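4. Emptying and Relining the Horkeck Office Shredder

Caution: Switch off at the back. The light on the front stays on for a while afterward, for reasons known only to the design team.

1. Slide the drawer out until it clicks. If it clicks twice, push it in and start over.

2. Lift out the full bag by its neck. Do not squeeze it to save space unless you enjoy vacuuming. 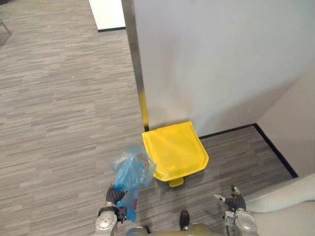
3. Wipe the sensor window with a dry cloth. A dusty window reports a full drawer, and will go on reporting it no matter how often you show it an empty one.

4. Fit a new liner (part 3409) over the rim, with a hand's width folded down outside.

Note: The drawer holds 400 sheets. Earlier editions of this guide said 819, which was the author's optimism.

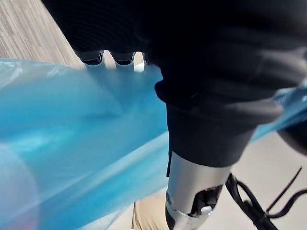

Liners from other makers will fit if they are long enough to fold over the rim. Color makes no difference to the sensor, but see-through plastic, like the blue bag here, lets you spot a stapler before it leaves the building. Opaque liners keep their secrets.

5. Close the drawer and switch on. Error E4 means the liner is caught in the runner. Return to step 1, with our sympathy.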